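Healthy Meals at Home: Interim Report to the Nowicki Fund

Submitted by: Brenda Echeverría, Program Manager, Morberg Community Food Center
Date: 26/03/2024

1. Purpose of the grant

The grant supports weekly cooking classes and produce boxes for households in the Morberg and Zeltthorpe service areas. This report covers the first half of the grant period. Spending to date is within the approved budget, and no change to the end date is requested.

2. Enrollment and attendance

A total of 228 households are enrolled. Classes run at 12 sites, nine of them in Morberg and the remainder in Zeltthorpe. Attendance was steady through the fall and dropped in February, when two sites closed for heating repairs. Families from those sites were offered places elsewhere, and most accepted.

3. Produce boxes

The center has delivered 2136 boxes. Wolel, our produce supplier, met the agreed schedule except for one week of late deliveries – these boxes went out the following morning. Participants continue to ask for fewer root vegetables and more items that children will eat without much preparation. The spring order has been adjusted, and the recipe cards for peppers and corn have been rewritten in larger type.

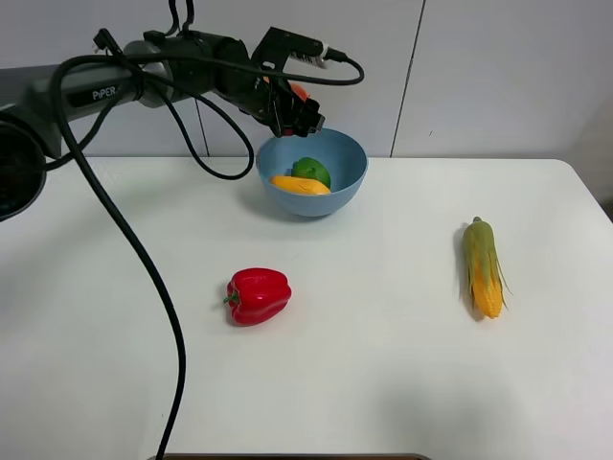
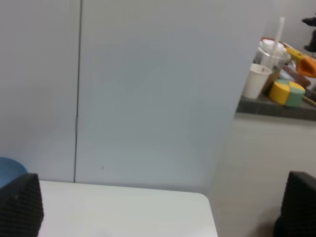
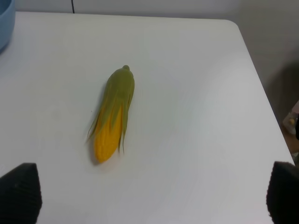 4. Staffing

The second instructor position was filled after a longer search than planned. Savings from the vacancy, around one month of salary, remain in the personnel line. We ask permission to move this amount to transportation, where fuel costs have run above the estimate.

5. Plans for the next period

Evening classes will be added in Zeltthorpe, subject to a signed room agreement. The household survey will be repeated using the same questions as at enrollment, with a Spanish version available at every site. Receipts and the updated budget table are attached as Appendix A. Questions on this report may be sent to the Program Manager.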